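Stostalik
Work with us > Open calls > Practice readers, shared-table robot work

Call for practice readers: help us test the Kitthorpe Guide

Location: Renaud Building, Mondovholm, plus reading from home
Time: nine sessions, afternoons, starting in October
Payment: 1,000 per reader, paid in two halves
Experience with robots: welcome, but you don't need any

Do you like instructions that make sense? Have you ever stood in front of a machine with a binder in your hands and thought, who wrote this, and had they ever met the machine? Then we would love to hear from you!

Stostalik is putting together the Kitthorpe Guide, a set of good practice rules for people who work at the same table as a robot with two arms and jointed hands. It covers setting up the table, starting and stopping, handing over to the next operator, and what gets written down afterward. The draft now stands at 153 rules. Some of them are very good. Some of them say the same thing twice in different words, and a few (we know which ones, but we'd like to see if you find them) can't both be followed at once.

We need people to read the draft closely, try it out at a real table with a real robot, and tell us where it falls apart.

What is already out there

There are safety standards for industrial robots, and we follow the ones that apply to us. The Guide doesn't replace any of them, and nothing in it can be used as a reason to skip one. What we kept missing was the next level down, the everyday level. Which side of the table do you walk up to? Who says "clear" and who answers? If a toy or a marker rolls off the table in the middle of a task, do you pick it up, and who do you tell first? Every lab we talked to had an answer, usually a sensible one, and usually it lived in one person's head.

We sent the first draft around last year and got 1,079 comments back, which thrilled us and also took most of a winter to sort. Far and away the largest pile was about hands. A simple two-finger gripper opens and closes, and people learn quickly where not to put their own fingers. A hand with a thumb and four fingers has many more joints and many more places to get pinched, and it looks enough like our own hands that people relax near it sooner than they should. So the hands chapter has been rewritten from the first line, and it's the one we most want tested.

The work itself

Most sessions are built on small tabletop tasks. Light things get picked up, passed from one hand to the other, put down, moved into a marked area. It's absorbing to watch and even more fun to pick apart with a rule sheet next to you.
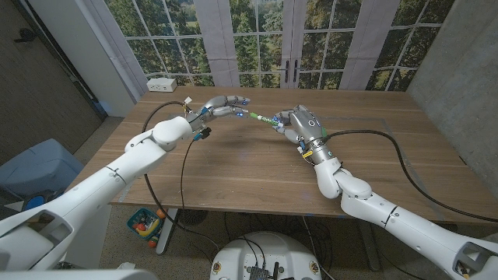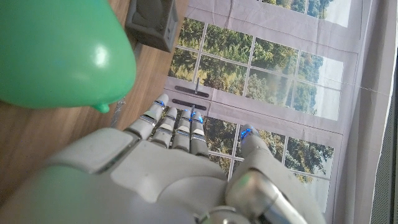
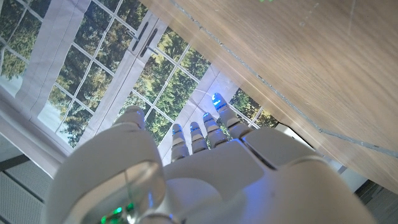
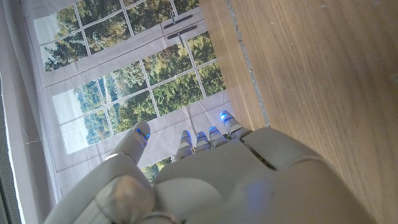
Robot hands at work by the wooden table. Both arms are in the first picture; the other three each show a hand from behind the wrist.

What readers do

Before your first session you get the full draft on paper, with wide margins. Please write all over it. We'd much prefer a messy copy with arrows and question marks to a clean one, and spelling doesn't matter a bit.

In each session you work in a pair. One of you follows a chapter exactly as it is written, even when it feels silly, and the other watches and takes notes. Halfway through you swap. A Stostalik operator runs the robot the whole time and can stop it at any moment, and so can you - the first thing we teach is how to stop it, and we teach it before you sit down.

After the table work there is a half hour of talking, with coffee. That half hour has given us some of our best changes. Rule 41 used to say "ensure cables are managed." A reader who drives a delivery van asked what managed meant, and the five people in the room gave five answers. It now says to trace each cable with your eyes from the wrist to where it leaves the table, move any loop that a hand could catch on, and do it again after every change of task. It's longer, and people can do it.

The chapters we will go through

Setting up the table. Marking the work area with tape, what may stay on the table outside the marks, where spare objects are kept, what is allowed on the floor under and beside it.

Coming close and moving away. Which side, how near, what you say out loud, what the other person says back.

Hands and fingers. Where your own hands may be while the arms are powered, how an object is given and taken back, what to do if a hand is holding something and the program has stopped. This chapter gets two sessions.

Lights and signals. Many hands and arms carry small status lights, and different makers use the same color for different things. The draft says that no one may treat a light as permission to reach in. We have had strong opinions on that both ways and want more.

Backgrounds and surroundings. Curtains, printed backdrops, windows and lamps around a table all change what cameras pick up. The draft asks for any change to be logged. We need to know if people will really do it at the end of a long shift.

Handing over. What you tell the next operator, and what goes on the sheet.

Recording and privacy. Cameras on the head and wrists see more of a room than most visitors expect. The rules here are about telling people, asking people, and what happens when somebody says no.

Who we are looking for

People who read carefully and speak up. We've had a piano teacher, a warehouse lead, two nurses and a retired bus mechanic, and they were wonderful, all in completely different ways. If you've worked with tools, with patients, with kitchens, with children, with anything where a small routine keeps somebody from getting hurt, you know things we need.

You should be 18 or over, able to come to at least seven of the nine sessions, and comfortable reading everyday English. The table is at standing height, but we have high stools, and the watcher's seat has a good view from either side. Tell us what you need to take part and we'll set it up ahead of time. The room is on the ground floor with no steps.

Robot people are welcome too! We only ask that you follow the text in front of you and not the habits you already have. That's harder than it sounds, and several of us have failed at it.

A few ground rules

No loose sleeves, lanyards or rings at the table. Long hair tied back. Closed shoes. Phones stay in the lockers while the arms are powered. You can step out of a session at any point, with no questions and no change to your payment for that day.

Some sessions are recorded by the cameras on the robot and in the room. You'll get the consent form with your draft so you can read it at home, and you can be a reader without agreeing to be recorded. Those pairs work in the recording-free sessions, which follow the same chapters.

Your name goes in the list of readers at the back of the Guide if you'd like it there. The finished text will be free for anyone to download, copy and adapt.

How to apply

Send a page or less to Noeline Rutherford, who runs the reading program at Stostalik. Skip the formal letter. Tell us what you do or have done, and then tell us about one instruction, sign, form or manual that you think is badly written and how you would fix it. A photo of the sign is fine. (Last time we got an elevator notice so confusing that it's now pinned up over Noeline's desk.)

If you'd like to see the room before you decide, say so in your message. Visits are at 4:30 p.m., take half an hour, and include a short run at the table with time for questions. You may bring a friend.

We reply to everybody, including the people we can't take this time, and we keep a list for the next round if you would like to be on it. Readers from earlier rounds can apply again. Please do - a second reading catches things the first one doesn't, and we have missed you!

Contact: Noeline Rutherford, Reading Program, Stostalik, Renaud Building, Mondovholm
Please write "Practice reader" in the subject line.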